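Can a machine do the dusting yet?

28 March 2024

I have been asked this a few times since I wrote about the robot mower in January, so I will put down what I think. The short answer is no, except for floors.

Floors are the easy part. Our Skorden vacuum does downstairs 3 times a week and needs rescuing from the rug on most of them. Anything above ankle height is still a job for a person.

Take wiping down a flat black panel. It sounds like the simplest chore in the house – one hand to steady it, the other to push the cloth.

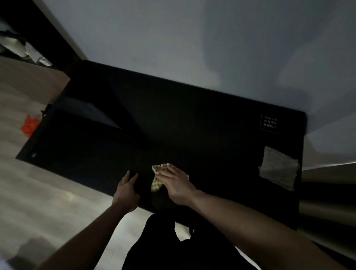 Wiping a black panel by hand, with a checked cloth.

A cloth is a nuisance for a robot. It bunches up, a fold slips out from under the fingers, and the shape is different after every stroke. You also have to press hard enough to shift a mark and go gently over a label.

I watched the Tosow demonstration at Heywood last month. Their arm wiped a worktop that was bolted down and had nothing on it, and it took 6 minutes. When the cloth folded under itself the arm carried on regardless, and a man came over to straighten it.

I would still like one. For now I will keep buying cloths.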